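Ticket: Treltent sim, head camera roll breaks our viewpoint robustness numbers
Opened by: Nour Dabbas
Component: Mendell eval suite / camera perturbation
Status: resolved (see last entry)

Hi all, opening this so I stop pasting the same stuff into three different chats. I'm running the tilted-view test on the tabletop task in Treltent and my policy's scores make no sense to me. Camera views from the run, two from the head and one from the gripper:

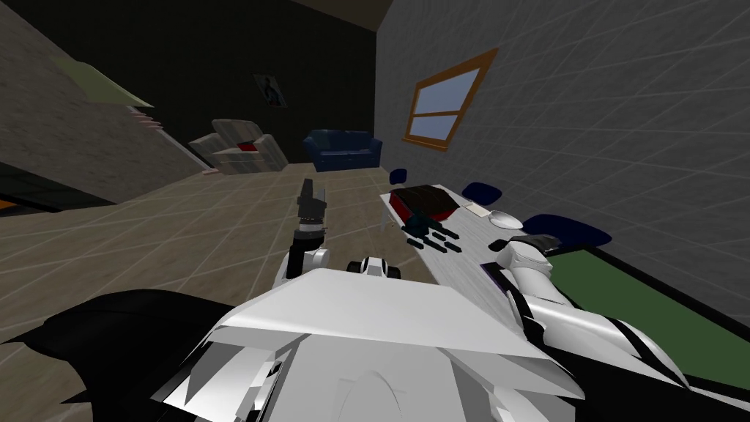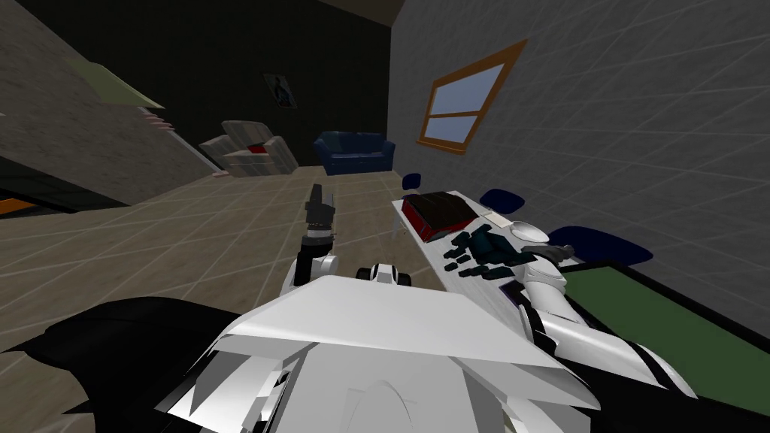
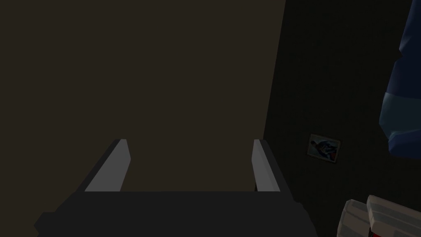

Renders: Treltent simulator, living room set. Credit: N. Dabbas, Mendell project.

Quick refresher on the method for anybody who wasn't around in June. We train one policy on level head views, then we roll the head camera by 26 degrees at test time and see how much of the success rate survives. Same objects, same joint starts, same seeds. The gripper camera is supposed to stay exactly as it was in training. We do 100 episodes level and 100 tilted, and the gap between them is the result. Simple!

Except my gap is enormous. Level is fine, 83 out of 100. Tilted I get 4. Abla Nimri had the older checkpoint losing a handful of points on the same test, so either my training wrecked something or the test is wrong, and (selfishly) I was hoping for the test.

What I tried first:

Re-ran the tilted set with a fresh seed file. Still awful, 5 this time.

Went through the head views by eye. In both of the ones I posted, the floor and walls are running off on a diagonal but the table and the right arm are right there in view. In the second one you can make out the red toy car perfectly well, with the hand right beside it on the tabletop. So I don't buy that the policy can't see what it needs.

Swapped in Abla's old checkpoint. It tanked too! That was a huge relief, I'm not going to lie. Same weights she'd reported good numbers on, so my training is off the hook and something in the suite changed underneath us.

Update, later the same afternoon. Nkrumah Kwofie asked me whether I'd checked the gripper camera. I had not. I'd looked at pictures from it, sure, and they seemed okay: the third one up top has both fingers in view with the gap open between them and the brown panel behind. But fingers that look fine don't tell you much when the camera is bolted to the same link they are. If you shift the whole lot, they shift together.

So I dumped the camera poses instead. The head camera had the 26 degree roll, good. The gripper camera ALSO had a 26 degree roll, in its commanded pose, at step 0, before the arm had done anything. And the fingers' visual mesh was rolled along with it, so the picture looked normal while the background was turned relative to training. Sneaky.

Mathias Ammann found the commit. When Barrera (our config loader, for the newer folks) was switched over to named camera groups, "head" stopped meaning the head camera and started meaning every camera flagged as egocentric. The wrist one carries that flag. The perturbation then got applied to the parent visual node, and that's how the fingers came along for the ride.

What I changed:

perturb.cameras now takes an explicit list, and the group names throw an error. I set mine to head_main only.

The roll goes on the camera node and never on its parent.

New check at step 0 that compares every untouched camera against the training pose and stops the run on a mismatch. It would've saved me most of a day.

Re-ran everything. Level 83, tilted 71. Abla's checkpoint is back to level 80, tilted 74, close enough to what she'd had that I'm happy. Her policy still handles the roll a bit better than mine, and I'd like to know why. Mine got 2000 demos and hers got 3305, so that'd be my first guess, but I haven't tested it and I'm not writing it up as if I had.

One leftover. Munther Qaisi, your Skatow sweep used the group name as well, so any tilted numbers in there need redoing. Level ones are fine to keep. I can rerun them tonight if you send me the seed files, just drop them in the usual folder.

Closing this one. Please reopen it if the pose check fires on a level run, I've only tried it with two cameras.

Contact the Mendell eval team | © Mendell project | Back to top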